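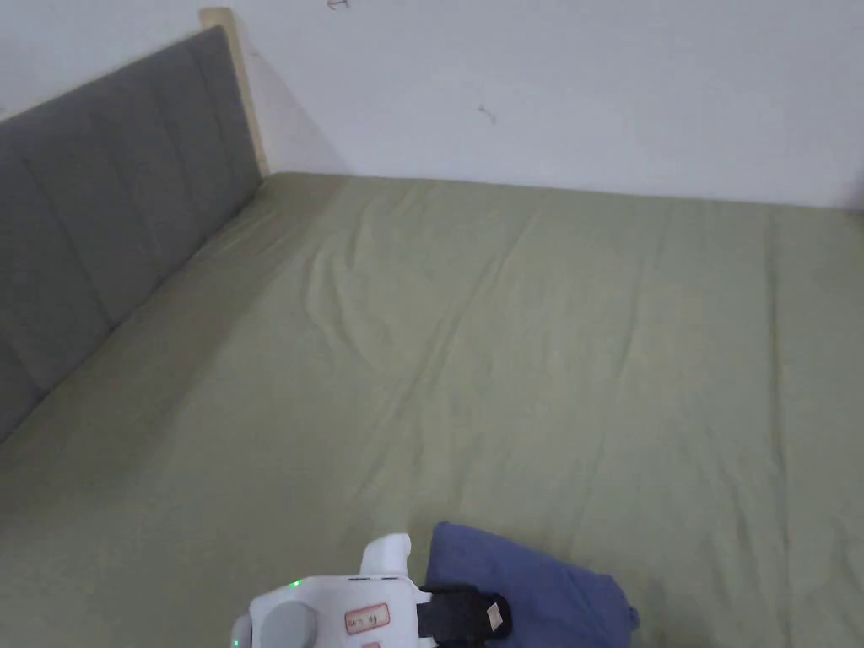

Hefin Landeg 来信说,他在视频里看见机器人把毛巾叠得整整齐齐,所以他打算从现在起不学叠衣服了,反正等他长大,这些活都归机器人干。他还问我们,家里那台机器人应该先攒钱买,还是再等两年会便宜一点。

先别急着攒钱。我们也看过那段视频,看了好几遍,越看问题越多。毛巾是谁放到桌上的?叠好以后谁把它收进柜子?视频为什么在第二条毛巾刚拿起来的时候就结束了?

这一篇就来说说这件事:机器到底会不会做家务,会不会在商店里干活。我们先把答案告诉你:会一点,条件很多。

## 一块布为什么这么难

床上放着一块蓝色的布,床单是灰绿色的,白色夹爪的黑色指头已经压到了布上。对你来说,这件事差不多算做完了,抓起来,抖一抖,叠好,走人。对机器来说,麻烦才刚开始。

想一想积木。积木不管你怎么拿,它还是那个形状。机器只要知道它在哪里、朝哪边,就可以去抓。工厂里的机械臂抓硬零件已经抓了几十年,抓得又快又准。

布就不一样了。你捏住一个角往上提,其余的部分会垂下去、扭过来、卷到自己底下。同一件衣服扔在床上一次,样子就变一次。你扔 1,000 次,恐怕也找不到两次完全一样的。机器没法把“衣服长什么样”背下来,它得每次重新看,重新想。

还有一个麻烦是褶子。一道弯弯的阴影,可能是布的边,也可能只是布中间鼓起来的一条。你看一眼觉得没把握,就会伸手摸一摸,捻一下,看手里是一层还是两层。你做这件事的时候根本不用想。很多夹爪却没有这种感觉,它们只知道自己合拢了多少,顶多还知道捏得有多用力。至于捏住的是一层毛巾,还是毛巾连着下面的床单,它要靠眼睛去猜。

床单也是布,这一点常常被人忘记。桌子是硬的,夹爪从侧面铲过去,桌面不会跟着走。床单会。夹得太浅,什么也没夹到;夹得太深,连床单一起揪起来。

## 手和眼睛

我们平常说“机器人的手”,听起来很厉害。很多时候,那只“手”就是一个夹子,两片指头,一开一合。

你可以做一个小实验。找一条毛巾,只用两只手的拇指和食指去叠,其他手指全部收起来,不许帮忙,也不许用手掌去抹平,更不许用下巴压着。叠完看看是什么样子。再请一个人在旁边帮你记时间,然后用平时的办法再叠一次,比一比。

做完你大概会明白,平时干活的时候,手掌、小指、胳膊肘,甚至肚子都出了力。大人抱着一堆衣服还能用脚把门勾开。给机器人设计动作的人,要把这些小本事一样一样想出来,再想办法让机器也做到。

眼睛也有眼睛的问题。摄像头可以看得很清楚,可是当夹爪伸到东西前面的时候,夹爪自己就挡住了一块。你也会挡住自己的视线,只不过你记得手后面有什么,手指也会告诉你。机器要记住看不见的东西,得有人专门让它学会这么做。

## 它是怎么学的

有一种办法是写规矩:先找角,再捏角,再对折。规矩写得再细,碰到一只翻了一半的袜子也可能不管用。

另一种办法是看人做。人拿着夹子或者遥控着机械臂,把一件事做很多遍,摄像头把看到的东西记下来,电脑再从里面找规律:看到这样的布,手往哪里去;布滑开了,下一步怎么办。现在很多研究用的是这种办法,它确实比写规矩走得远。

可是看人做也有漏洞。要是它学的时候见到的全是毛巾,来一件带帽子的外套,它可能就糊涂了。要是学的时候灯都开着,傍晚关了灯又是一回事。你学会叠自己的校服,换成弟弟的睡衣照样能叠。机器能不能这样“换一件也会”,得试过才知道,光听别人说可不行。

## 商店和仓库里呢

Nomvula Mokgethi 不太同意我们的看法。她读了这篇文章的初稿,在边上写了一句:“家里不行,商店里总行吧?商店那么整齐。”

她说得有一部分道理。我们就拿 Gromley 超市来说。地面是平的,过道是直的,牛奶天天在同一个冷柜里。一台会自己走路的洗地机,在关门以后沿着过道来回擦地,这种活机器做得不错。仓库里也一样,箱子是方的,上面贴着条码,Aravena 仓库的搬箱子机器一晚上来来回回,不喊累。

可是开门以后呢?有人拿了一盒酸奶,走了几步不想要了,就塞在薯片后面。有个小孩坐在过道中间系鞋带。一袋米漏了,米撒得到处都是,洗地机应该绕过去,还是吸进去?草莓要轻轻拿,罐头随便拿,熟透的桃子要比草莓还小心,面包要放在袋子最上面。

我们问了 Gromley 超市理货的阿姨,她一个上午要处理的“怪事”有多少。她说没算过,哪有工夫算。她还说,那台洗地机卡在拖把桶旁边的时候,也是她去推开的。

所以,“商店里有机器在干活”是真的,“商店里的活都可以交给机器”就是另外一句话了。把第一句听成第二句,是很多大人也会犯的毛病。

## 一份广告的体检

Skoswood 家务机器人的宣传册上有一句大字:“可以完成 39 种家务!”

看到这样的数字,先别鼓掌。我们把宣传册从头看到尾,发现“拿起杯子”算一种,“放下杯子”也算一种,“把杯子递给人”又是一种。照这种算法,你今天早上起床到出门,已经完成了多得吓人的家务,妈妈应该给你发奖状。

小字里还有别的内容。衣服要先由人平铺好。地上不能有电线。楼梯不行。家里有猫的,请把猫关到别的房间。叠一件 T 恤需要 12 分钟,这一条写在最后一页,字特别小。

12 分钟里你可以叠多少件?你自己去试,别听我们的。

宣传册没有撒谎,每一句可能都是真的。可是你把大字和小字放在一起读,感觉就很不一样。以后看到这类广告,请一定翻到最后一页。

## 看视频的时候问什么

机器人的视频很好看,我们也爱看。看的时候可以在旁边放一张纸,写下下面这些问题的答案。写不出答案的,就写“没说”。

- 视频有没有加速?看看旁边有没有人走路,走得像不像在跑。画面角上有时会写着几倍速。
- 中间有没有剪掉一段?
- 是机器自己在动,还是有人在后面遥控?
- 东西是谁摆好的?
- 换一件衣服、换一张床,它还能做吗?
- 失败了几次?
- 做坏了谁来收拾?

我们用这张单子看了 Hefin 说的那段毛巾视频。“没说”写了一大半。遥控那一项,说明文字里倒是老老实实写了:部分动作由人操作。可是看视频的人很少会点开说明文字。

“遥控”并不丢人,研究的人常常要靠它来教机器。只是看的人要分清楚,自己佩服的是机器,还是拿着遥控器的那个人。

## 那它们到底会什么

说了这么多不行的,也该公平一点。

洗衣机会洗衣服。它不像人,没有胳膊也没有脸,所以大家忘了它也是一种自动干活的机器。洗碗机也是。它们为什么好用?人把最难的那一段留给了自己:挑衣服、掏口袋、把碗一只只插进架子里,最后再拿出来。机器只管关上门以后的那部分,在一个密封的箱子里转水。

扫地机器人会扫平地。它怕袜子,怕流苏,怕充电线。

叠衣服的机械臂,在条件合适的时候能叠一些毛巾和简单的衣服,有的已经叠得挺像样,比几年前强。铺床、换被套、从一堆洗好的衣服里配袜子,有人在研究,有的也做出过成功的样子。可是“成功过”和“每天都成功”差得很远。你也成功地早起过。

还有一件事,视频里很少提:家里有人。厨房里有热锅,地上有正在爬的小宝宝,爷爷走路慢,会突然停下来。一台有力气的机器在屋里走动,碰一下可不是小事。它要一直小心,哪怕你没有提醒它。我们觉得,这一条比叠不叠得好衣服要紧得多,可惜它拍出来不精彩,广告也就不爱讲。

## 给 Hefin 的回信

Hefin,你好:

衣服还是要学着叠。机器人以后会进步,我们也盼着它进步,铺被套这种活谁爱干呢。不过我们没法告诉你是哪一年,那些把年份说得很肯定的人,请你也问问他们是怎么知道的。

你问该现在买还是等两年。我们建议你先弄清楚它能做什么,再看价钱。可以请卖东西的人当着你的面,叠一件你自己带去的衣服,最好是袖子翻在里面的那种。他要是说“这件不太合适”,你就把这句话记在本子上。

另外,你信里说“反正都归机器人干”,我们不知道你家现在归谁干。可以去问一问那个人的意见。

## Cledham 的小读者可以参加

Cledham 图书馆的儿童角在 8月14日有一次动手活动,题目叫“两根手指叠毛巾”。规则和前面的小实验一样,只能用拇指和食指。请自己带一条毛巾和一件上衣,上衣随便什么样子,越难叠越欢迎。来的时候跟柜台说一声就行,不收钱。

来不了的,可以在家里做,把叠成的样子画下来寄给我们,写上用了多少时间,哪一步最难。我们会在 10月那一期登一部分来信。画得不像没关系,叠坏了的也请寄来。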